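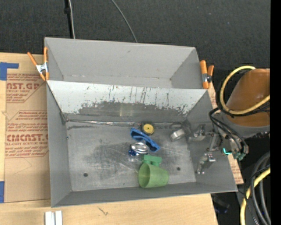
Figure 7. The front bin with a mixed handful in it. Note the worn patch on the back wall and the scratched floor.

4.2 What the bins do to the things in them

I want to spend a little time on the bins themselves, as I think our field tends to skip past them. Everybody writes about the objects (so did I, in my first draft!) and the container gets half a line in the methods. But if you work with gray sheet-metal bins day in and day out, you start to see that the metal has a lot to say about how small things get put away and picked out again.

Take the one in Figure 7. The floor is all scratches, smudges and pale scrape marks, and low on the back wall there's a big dark gray patch with ragged edges and thin streaks running up from it. The upper part of the same wall is much lighter. Orla Lenihan and I went back and forth on this for most of January. Her view is that people aim for the back of a bin when they drop something in, so the bottom of that wall takes the knocks. Mine is that the wear comes from fingers and tools on the way out, when you drag a thing up the slope to get hold of it. We never settled it, and I suspect we're both partly right.

The slope matters more than I expected. Small things that land high up slide down and end up along the seam, and the seam is a terrible place to pick from. Flat or thin pieces are the worst. The thin dark loop by the seam in the figure is a good case, and so is the round yellow and black piece sitting right against the base of the wall. Wian Molefe kept a tally during the Vasotport sessions, and of 2,928 pickups he logged, the ones people complained about out loud were nearly always seam pickups. (He wrote down the complaints too, but I've been told I can't print them.)

Cups are a different story. A plastic cup lying on its side, like the light green one here, gives you a rim to pinch and an open mouth to hook a finger into, so I'd call it the friendliest thing in the bin. The trouble is its neighbors. Once a blocky piece is touching it, you have to decide which of the two to move first, and our 12 sorters didn't agree at all on that! Lizelle Kekana always cleared the small stuff before the cup. Marthinus Engelbrecht went straight for the cup every time and let the rest fall where it liked.

Shiny things gave us one more headache. A silver piece on scuffed gray metal is easy to spot under some lights and oddly hard under others, and we ended up moving the lamp at the Skernside site 17 times before people stopped squinting. I'd like to try the same sorting with a dull, dark liner on the floor, though Habibur Gunawardena has pointed out that a liner would change how things slide, and then we'd be studying a different bin. Section 4.3 picks up the question of liners, using the smaller set from Fuleck.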